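Home News Fixtures Teams Supporters Minutes

Search this site Go

Stullcombe Football Club
Minutes of the supporters' and members' meeting, June

The meeting was opened at 19:30 in the room over the bar. The chair welcomed the members, and the minutes of the previous meeting were accepted without change.

1. Review of the season

The coach of the first team gave his report. The team finished in fifth place, one place lower than the year before. He was satisfied with the defence, but said that too many points were lost at home in the winter months. The away match at Anbridge, lost 3-0, was in his words the poorest of the season. A member asked why the young goalkeeper did not play more. The coach replied that he will have his chance in the cup.

2. Season tickets

The club sold 240 season tickets, against 200 in the previous season. It was proposed to keep the adult price the same and to make entry free for children under 13. A longer discussion followed about whether the child must come together with an adult. It was agreed that yes. The proposal was accepted with two votes against.
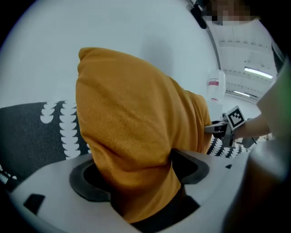
Yellow fleece cloth, folded.

3. Stand on the river side

The roof of the stand still lets in rain over the last two rows. The club has received one offer, from the firm Stojanović, and is waiting for a second one. Members asked that the work is finished before the first home match. The chair could not promise this. Until the repair, the last two rows will stay closed.

4. Travel to away matches

The coach to Prarnora was full both times and several supporters had to go by car. For the new season the club will order a bus when at least 30 persons have put their names on the list. The list closes at noon on the day before the match. Who cancels later than this pays the full fare.

5. Youth teams

The under-15 team needs a second trainer. The training hours on the small pitch will be moved half an hour earlier from September, so that the women's team can have the lights. The parents present had no objection.

6. Any other business

One member complained about the loudspeaker behind the north goal, in which the names of the players cannot be understood. It will be checked. Another member asked for tea to be sold also in the second half. This was passed to the kitchen.

The meeting was closed at 21:10. The next meeting will be announced on the notice board and on this site.

Contact the club | © Stullcombe Football Club | Back to top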